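Flalava Opens Orders for the Grenano Desk Tray, a Home for Things That Have Never Had One

STASTPORT – Flalava, a maker of small household storage, will begin taking orders in March for the Grenano, a shallow desk tray meant for the items that drift across a table and are never where they were left.

The company says the tray took 15 months to get right, a long time for something with four sides and no moving parts.

"We had a version with compartments," said Carol Penrose, head of design at Flalava. "People put the wrong things in them and then felt bad. So we took out the compartments."

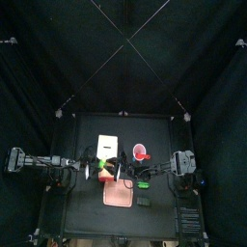 The Grenano was planned around ordinary clutter, the sort that gathers without being invited. Most desks hold at least one box, one cup and one small thing that no one in the household will claim. Flalava's designers kept a pile of this kind close by for the whole project, down to a white cup with a red measuring scoop sticking out of it, on the theory that a scoop will end up in a cup no matter what the manual says. Penrose calls it "the normal state of the table."

The tray has a flat rim, so it can be picked up whole and moved at dinnertime, mess included. It comes in 8 colors. Salmon pink was added late, over the objections of sales manager Alfie Crabtree, who has since ordered two. 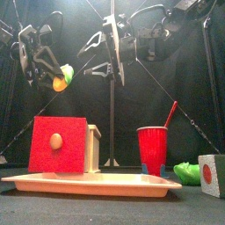

Early samples went to 40 homes in and near Stastport. Most of the people who tried one kept using it, and one family returned theirs with a set of keys still in it. The keys have been mailed back.

"My desk is not tidy," said Yvonne Mellor, who had a sample for the winter. "But now I can carry the untidy part into another room, and I count that as progress."

The Grenano will sell for $49 through the Flalava website and at the Memon home store in Stastport. A lid is being discussed. Penrose is against it.

Press contact: Beverley Horrocks, Flalava, Stastport. Samples are available on request, and the company would like them back empty.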